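I've driven the 209 kilometres out to Skukitard for corn every summer I can remember, and I still buy too much (my record is a very silly 446 cobs, split with the whole street!). The stall at Brutlow sells them by the hundred, and the fellow ahead of me always takes 200, so who am I to hold back? 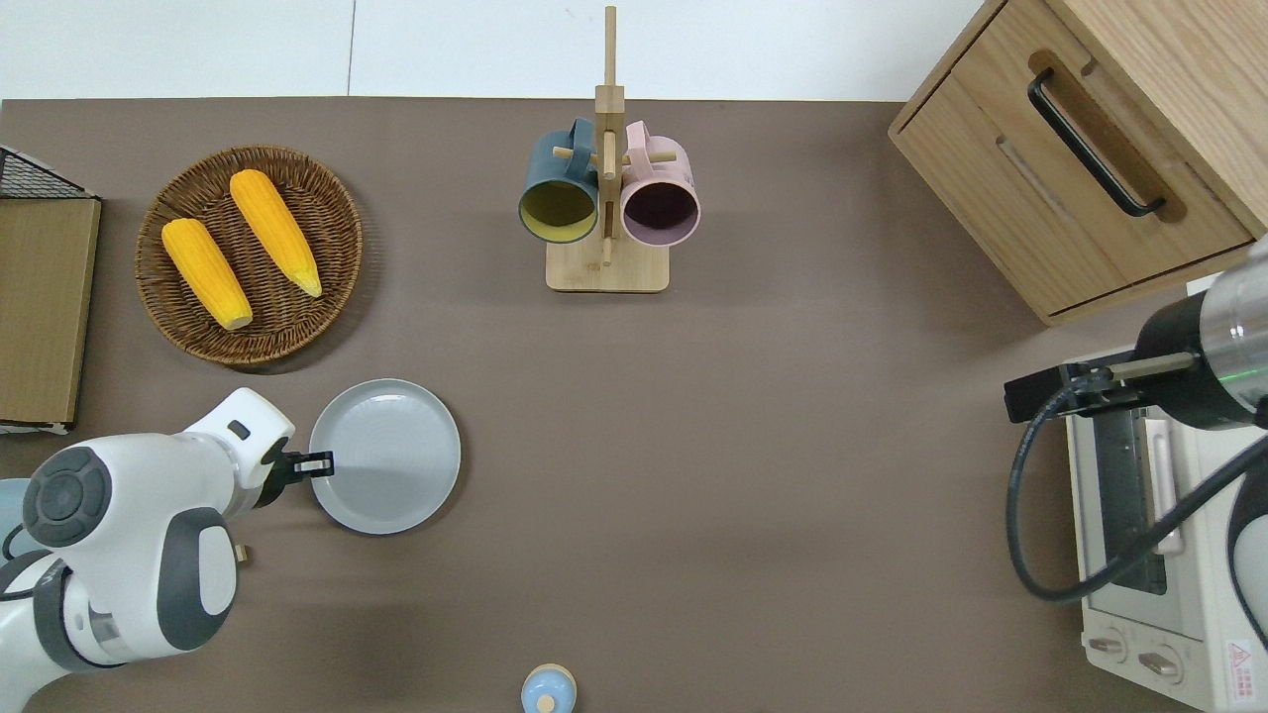 Corn wants eating the day it's picked, and my favourite way is the lazy one: plenty of butter, a pinch of salt, and a plate big enough to catch the drips. Two yellow ears in a round wicker basket, a mug tree to the right of them with a pink mug and a dark teal one – that's my kind of kitchen colour, and I'd happily set lunch down beside it.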